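Surken Pair Hand-Held Grippers: Setup and Care

Monuvov product page / Surken range / Hand-held pair

The Surken Pair is a set of two hand-held grippers for recording two-handed tasks without a robot arm on site. The operator holds one in each hand and does the job at normal working speed. Both units carry a marker cube, and the fingers are black and replaceable.

What's in the case

Two grippers, left and right
Two marker cubes, white with black patterns, already fitted
One spare set of finger tips
Hex key, cleaning cloth, printed calibration card
Carry case with foam insert

Part number for the full set is 3,326. Finger tips and cubes can be ordered separately from the Hirkulcombe warehouse.

Setting up a station

Use a table that does not rock. The surface can be plain or patterned, and a tablecloth is fine as long as it is pulled flat and does not slide when a bowl is pushed across it. Clear the floor where the operator will stand and move any cable that could catch a foot.

Check both cubes before the first session. Each one is held by a single screw under its base. Turn the cube gently by hand. If it moves, tighten the screw until it stops, then redo the calibration. Do not overtighten, as the base is plastic and will crack.

Open and close each gripper 11 times. The travel should feel the same from start to finish. A gritty or uneven feel means the slide needs cleaning (see below).

Holding a bowl or dish

Grip the bowl low, with the fingers closed around its lower edge. Bring the gripper in from the operator's side and keep the wrist straight. The free hand can wait near the table edge with its fingers pointing in toward the work. Keep the cube faces clear of sleeves and of the other gripper. With soft or creamy contents, move the bowl slowly and leave some space below the rim.
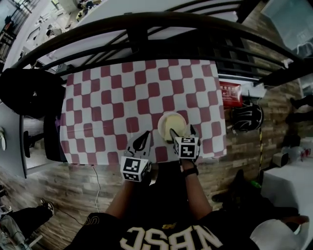
Calibration

1. Lay the calibration card flat on the table, printed side up.
2. Hold the left gripper over the card with the fingers fully open. Wait for the tone.
3. Close the fingers fully and wait for the second tone.
4. Repeat with the right gripper.
5. Touch the two sets of finger tips together over the center of the card and hold for 8 seconds.

Calibrate at the start of each day and again after any change of fingers or cubes. If the second tone does not sound, check for food or tape between the tips.

Cleaning

Wipe the fingers with a damp cloth after every session that involves food. Mild dish soap is safe. Do not use alcohol on the cubes. It dulls the black print and tracking gets worse over time. Dry the cubes with the cloth supplied and do not rub hard at the corners.

Every 30 hours of use, remove the two screws on the side cover and brush out the slide. Put one drop of Bíró light oil on the rail and work the gripper back and forth. Wipe off what comes out at the ends. Other oils may swell the seal.

Replacing finger tips

Replace the tips as a pair when the pads are smooth or torn. Pull the old tip straight off, clean the post, and press the new one on until it clicks. A tip that spins on its post is not fully seated.

Storage

Store the grippers with the fingers slightly open. Leaving them closed for long periods flattens the pads. Keep the case out of direct sun.

Warranty

One year on the grippers, excluding finger tips. Repairs are done in Hirkulcombe. Remove the cubes before shipping and pack them in the small pouch inside the lid.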